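프러셤 버스 노선도 개편안, 적록 색각이상인 사람한테는 어떤가요
게시판: 생활 디자인 > 표지·지도·안내물

zlata_h
2019년 2월 9일

프러셤 새 버스 노선도 시안이 정류장에 붙었습니다. 저는 적록 색각이상(녹색약)이 있고 중학교 때 검사에서 알았습니다. 시안을 보고 느낀 점을 적어 봅니다. 다른 분들 의견도 듣고 싶습니다.

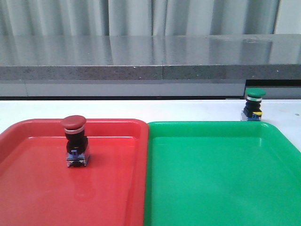
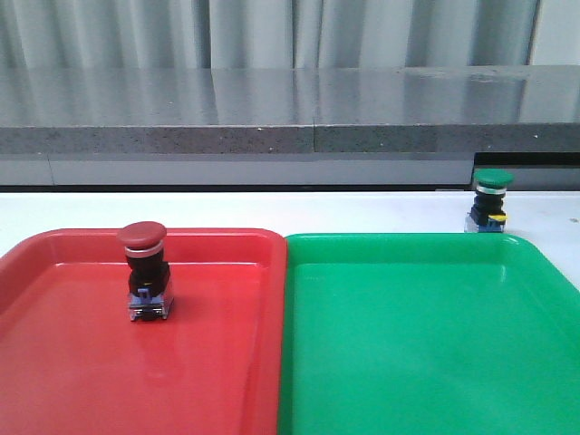 이번 시안에서 131번은 빨강, 9번은 초록으로 바뀌었습니다. 예전 노선도에서는 131번이 남색, 9번이 노랑이어서 헷갈린 적이 없습니다. 새 시안은 두 노선이 시장 앞부터 강변까지 나란히 붙어 가는데 선이 가늘고 사이 간격도 거의 없습니다. 사진의 빨간 쟁반과 초록 쟁반처럼 면이 넓고 색이 진하면 저도 어느 쪽이 어느 쪽인지 압니다. 초록 쪽이 더 밝게 보이니까요. 그런데 같은 색을 가는 선으로 그려 놓으면 그 밝기 차이가 안 보입니다. 강변 정류장에서 한참 들여다보다가 결국 옆에 계신 분께 물어봤습니다.

제가 궁금한 건 두 가지입니다. 색을 바꿔 달라고 하는 게 맞는지, 아니면 색은 그대로 두고 선 모양을 바꿔 달라고 하는 게 맞는지. 의견서를 11월까지 받는다고 하니 시간은 있습니다.

cormier_z
저는 색각이상은 없고 인쇄소에서 일합니다. 선 모양을 바꾸는 쪽을 권합니다. 한쪽은 실선, 한쪽은 흰 심이 들어간 이중선. 색을 바꾸면 차량 옆면 띠, 정류장 기둥, 시간표까지 다 바꿔야 해서 받아들여지기 어렵습니다. 선 모양은 파일 하나만 고치면 됩니다.

그리고 선 굵기요. 시안 PDF를 열어 봤는데 정류장 크기로 뽑으면 선이 너무 가늡니다. 같은 잉크라도 가는 선은 주변 흰 종이에 묻혀서 색이 흐려 보입니다. 색각이상이 없는 저도 강변 구간은 한 번에 안 읽힙니다.

manon_l
이중선은 반대합니다. 웨미츠에서 몇 년 살았는데 거기 노선도가 이중선, 점선, 쇄선을 다 씁니다. 노선이 셋만 겹쳐도 철도 도면처럼 보입니다. 점선은 보통 사람들이 공사 중이거나 주말만 다니는 노선으로 읽고요. 실제로 저희 어머니가 점선 노선은 안 다니는 줄 알고 한 정거장을 걸어가신 적이 있습니다.

차라리 선 중간중간에 번호를 넣는 게 낫습니다. 선 위에 동그라미 하나 그리고 그 안에 131, 다음 동그라미에 9. 색을 전혀 못 봐도 읽힙니다.

zlata_h
번호 넣는 건 저도 좋습니다. 다만 시안에도 번호가 있긴 있어요. 노선 양 끝에만요. 강변 정류장은 딱 중간이라 종점까지 손가락으로 선을 따라가야 하는데 시장 앞에서 두 선이 한 번 꼬입니다. 거기서 놓칩니다.

amrit_wong
색을 바꾸는 게 왜 안 되는지 모르겠습니다. 저는 적색약이고 빨강이 어둡게 보입니다. 그래서 zlata_h님과 또 다릅니다. 저한테는 진한 빨강이 갈색이나 검정에 가까워서 시안에서는 131번이 도로 테두리선하고 섞입니다. 초록하고 헷갈리는 게 아니고요.

번호를 넣든 선 모양을 바꾸든 배경 도로선과 섞이는 문제는 그대로 남습니다. 색을 파랑과 주황으로 바꾸면 두 사람 문제가 한 번에 풀립니다. 차량 띠까지 바꿀 필요도 없습니다. 프러셤 버스 차량은 원래 다 흰색에 회색 띠 아니었나요?

cormier_z
차량은 작년부터 노선색 띠를 붙이고 있습니다. 131번은 이미 전부 빨강입니다. 노선도만 파랑으로 하면 빨간 띠 버스가 오는데 지도에는 파란 선이니 더 헷갈리겠죠.

도로 테두리선과 섞이는 건 도로선을 연회색으로 낮추면 됩니다. 이건 의견서에 같이 적을 만합니다.

amrit_wong
차량 띠는 몰랐습니다. 그럼 131번은 빨강으로 두고 9번만 파랑으로 하면 어떻습니까. 9번 차량은 아직 띠가 없는 걸로 압니다. 어제 탔는데 흰색이었습니다.

lemieux_zach
9번 파랑은 안 됩니다. 프레이저행 급행이 파랑입니다. 시안 오른쪽 아래 구석에 작게 있어서 못 보신 것 같은데 강변 북쪽 구간에서 9번하고 같은 길을 씁니다.

그리고 다들 적록만 이야기하시는데 저는 노안 쪽이 더 급하다고 봅니다. 정류장 이름 글자가 작습니다. 색은 물어보면 되지만 글자는 안 보이면 뭘 물어봐야 할지도 모릅니다. 이 동네에서 버스 타는 사람 대부분이 저 같은 나이입니다.

manon_l
글자 크기 얘기는 맞는데 "색은 물어보면 된다"는 말은 좀 그렇습니다. 글자도 물어보면 되는 건 마찬가지잖아요. 저녁 여덟 시 넘으면 강변 정류장에는 물어볼 사람도 없고요.

lemieux_zach
표현이 거칠었네요. 둘 다 적으면 되는 일이라는 뜻이었습니다. 다만 의견서 양식이 한 쪽짜리라 항목이 많아지면 아무것도 안 읽을까 봐 그렇습니다. 재작년 켁버그 도서관 안내판 때 제가 네 쪽짜리를 냈다가 "검토하였음" 한 줄 받았습니다.

zlata_h
의견 감사합니다. 지금까지 나온 걸로 초안을 써 봤습니다.

1. 노선 번호를 양 끝만 아니라 선 중간에도 넣을 것. 두 노선이 꼬이는 시장 앞과 강변 구간은 정류장마다.
2. 131번과 9번 사이에 흰 간격을 둘 것. 선은 지금보다 굵게.
3. 도로 테두리선은 연회색으로.
4. 정류장 이름 글자를 키울 것.

색 교체는 뺐습니다. 제가 보기에는 1번만 되어도 쓸 수 있습니다.

amrit_wong
색 교체를 빼는 건 아쉽습니다. 한 줄이라도 넣어 주세요. 9번 차량에 띠를 붙이기 전에 초록 말고 다른 색을 검토해 달라고요. 붙이고 나면 앞으로 십 년은 못 바꿉니다. 급행하고 겹치지 않는 색도 있습니다. 예전처럼 노랑이면 됩니다.

cormier_z
노랑은 흰 종이에서 잘 안 보입니다. 예전 노선도는 노란 선에 검은 테두리를 둘러서 그나마 보였던 겁니다. 굳이 바꾼다면 밝은 초록에서 청록 쪽으로 옮기거나 명도를 확 올리는 방법이 있습니다. 빨강은 어둡게, 초록은 밝게. 흑백으로 복사해 보고 두 선이 다른 회색이면 됩니다. 저희는 손님이 가져온 지도도 그렇게 확인합니다.

zlata_h
흑백 복사는 바로 해 볼 수 있겠네요. 집 프린터로 시안을 흑백으로 뽑았더니 두 선이 거의 같은 회색입니다. 이걸 의견서에 붙이면 설명을 길게 안 써도 될 것 같습니다.

lemieux_zach
그건 좋네요. 그 종이면 저도 바로 알아봅니다. 4번 글자 크기는 꼭 남겨 주세요.

manon_l
시안 교체 인쇄 부수가 2,000부라고 정류장 공고 밑에 적혀 있더군요. 접는 휴대용 지도까지 합친 수인지는 안 나와 있습니다. 휴대용이면 선이 더 가늘어질 텐데 그것도 같은 파일로 줄여서 뽑는 건가요?

cormier_z
보통은 그렇게 합니다. 그래서 휴대용은 선 굵기를 따로 지정해 달라고 써야 합니다. 안 쓰면 그냥 축소합니다.

zlata_h
2번에 "휴대용 지도는 굵기 별도 지정"을 붙이고, 5번으로 9번 색의 명도 조정을 넣었습니다. amrit_wong님 의견대로 차량 띠 작업 전에 검토해 달라는 문장도 5번에 있습니다. 한 쪽에 들어갑니다. 강변 정류장 이용하시는 분 중에 이름 같이 올리실 분은 쪽지 주세요.

amrit_wong
쪽지 보냈습니다. 저는 여전히 청록보다 노랑에 검은 테두리가 낫다고 생각하지만 이름은 올려 주세요.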